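4. Preparing the computer for the Gestby backup system

Before you install the backup software, the computer must have a second disk inside. The software does not accept a USB disk for the daily copy. If your supplier already fitted the second disk, please go directly to section 4.3.

This section was written by Muthoni Rotich for version 4 of the software. It is valid for desktop computers in a tower case. For laptops, please read the separate sheet from Bramum.

4.1 Opening the case

1. Save your work, close all programs and shut down the computer. Sleep mode is not enough.
2. Switch off the power supply at the back and pull out the mains cable.
3. Press the start button once and hold it for a few seconds.
4. Disconnect the screen, the keyboard and the network cable. Make a note of which socket each cable was in.
5. Lay the case on its side on a stable table, with the removable panel upwards.
6. Remove the screws of the panel and keep them in a cup or a small box. Lift the panel away.

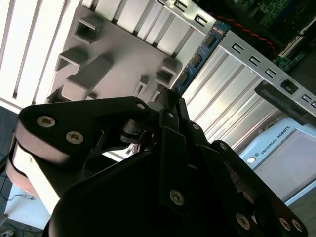
Fig. 4-1. Work at the open computer case.

CAUTION: Touch a bare metal part of the case before you touch any component. Repeat this each time when you come back to the table. Do not work on a carpet.

NOTE: Some cases have a lock or a seal on the panel. If the computer is rented, ask the owner for permission before you break the seal. The rental contract from Henix, for example, requires this permission in writing.

4.2 Fitting the second disk

1. Find a free place for the disk. In most cases it is near the first disk, but it can also be on the back of the metal plate which carries the main board.
2. Slide the disk in, with the connectors towards the side where you can reach them. Fasten it with the screws supplied in the disk package. Longer screws can damage the disk.
3. Connect the data cable to the disk and to a free socket on the main board. The plug fits only one way. Please do not use force.
4. Connect a power plug from the power supply. 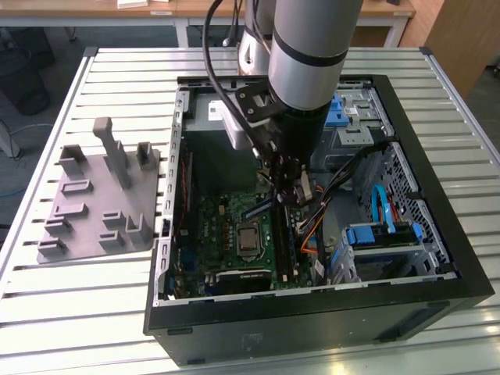 5. Check that no cable touches a fan. A loose cable can be held back with a plastic tie.
6. Put the panel back, fasten the screws, set the case upright and connect all cables as in your notes.

NOTE: The disk must have at least 800 GB of free space. With a smaller disk the software will start, but it will stop at the first full copy and show message 59.

4.3 First start and full copy

1. Start the computer and log in with an administrator account.
2. Open the disk manager of your system. The new disk is shown as "not initialised". Initialise it and create one single partition.
3. Give the partition the name GESTBY. Use capital letters and no spaces.
4. Start the backup software and choose Settings, then Target, then the partition GESTBY.
5. Press "Full copy now". A copy of 300 GB can need several hours, so we recommend starting it in the evening.

CAUTION: Initialising a disk deletes everything on it. Check the size and the name of the disk two times before you confirm.

If the new disk is not shown, shut down the computer, pull out the mains cable and check both plugs on the disk. If it is still not shown, try another data cable. When you write to our support, please address the message to Kheri Mushi and include the model of the computer and the number of any message on the screen.

The settings for the daily copy are explained in section 5.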